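C'est quoi, une émission du matin à la radio ?

Salut ! Moi, c'est Hanne Mäkelä, et je parle dans un micro tous les matins, à Radio Saarela. On me pose plein de questions quand je vais dans les écoles, alors j'ai choisi celles qui reviennent le plus. 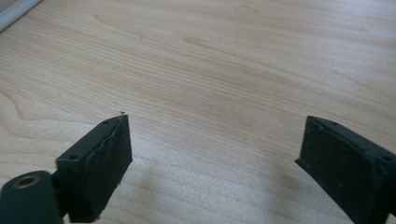

À quelle heure tu te lèves ?

Très tôt ! L'émission commence à six heures, et moi j'arrive au studio à quatre heures et demie, quand les boulangers sont déjà au travail et que tous les autres ronflent. Je bois un chocolat chaud (oui, à mon âge) et je lis les nouvelles de la nuit.

Est-ce que tu es toute seule ?

Non, on est 8 dans l'équipe. À l'antenne, vous n'entendez que deux voix, la mienne et celle de Lempi Kallio, qui présente la météo et rit beaucoup trop fort à ses propres blagues. Les autres préparent les sujets, répondent au téléphone ou règlent le son. La personne qui règle le son s'appelle une technicienne – ou un technicien – et si elle baisse mon bouton, pouf, plus personne ne m'entend.

C'est quoi, « être à l'antenne » ?

Ça veut dire que ma voix part en direct. Elle entre dans le micro, devient un signal électrique, file jusqu'à une grande antenne et voyage dans l'air sous forme d'ondes. Ton poste attrape ces ondes et les retransforme en son. Tout ça va si vite que tu m'entends presque en même temps que je parle !

Et si tu te trompes ?

Ça m'arrive tout le temps. Un matin de janvier, j'ai annoncé 23 degrés au lieu de 2. On a reçu plus de 468 messages, dont un d'un monsieur qui voulait savoir s'il devait sortir son maillot de bain. Dans ces cas-là, je dis pardon, je corrige et je continue.

Comment on devient animatrice ?

Moi, j'ai commencé au collège, avec un petit journal parlé que j'enregistrais dans ma chambre. Tu peux essayer aussi : choisis une nouvelle de ta rue, raconte-la à voix haute en une minute, puis réécoute-toi. Au début, on trouve sa voix bizarre, mais on s'habitue !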